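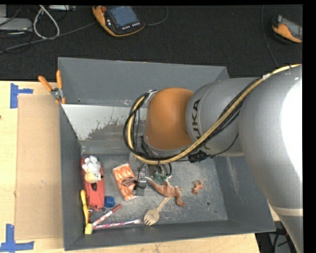

## Skisthorpe sorting centre, September open day

The Pimer building opens to visitors once a year. It handles donated toys and small household goods for the Skisthorpe district, and the ground floor covers 3,022 square metres. I arrived at 9:30 a.m. and was given a site map, a visitor badge and a pair of ear plugs. The ear plugs were needed only at the baler.

### Bins

Most of the tour concerned containers. Mixed toys are held in large grey bins with sides that slope inward toward the floor. The slope matters for long items. A red toy car of the kind seen in the bench bin will settle lengthwise against a wall and stay there, and slender pieces such as the yellow handle-shaped one tend to line up beside it. Small things, including a blue cup-like piece in the same bin, end up low down next to whatever is largest.

The bins are kept in service until the floor or walls fail inspection. Scuffing is accepted. The guide gave the working limit as a fill of up to 31 kilograms, after which the bin has to be split before it goes to a bench. The bench tops are light wood, and the floor behind them is black and carpet-like, a good deal easier on the feet than the concrete in receiving.

### Grading

Toys are graded on four points: completeness, surface condition, fasteners and labelling. Soft or crumpled items are pulled first and go to a separate line for washing. Wheeled toys are rolled along a short track at the grading desk — a car that pulls to one side is marked down one grade. Anything with a loose small part is rejected.

There are 13 outgoing categories. I thought this was too many. Two of them (ride-on toys and large outdoor toys) shared a shelf, and the shelf labels did not match the printed guide.

### Displays

Sernholm had a stand near the loading dock with sample shelving and a cutaway bin wall. The wall section was thicker at the rim than I expected. Hidayat, which supplies the wash line, showed a drying rack with removable trays but had no data sheet on hand.

### Practical notes

- Entry is free. Parking is at the rear, off the service road.
- Closed shoes are required on the ground floor.
- The tour takes 90 minutes, including the baler.
- The canteen closes at 2 p.m. and takes cards only.
- Donations are not accepted on the open day. The regular drop-off window is at the north door.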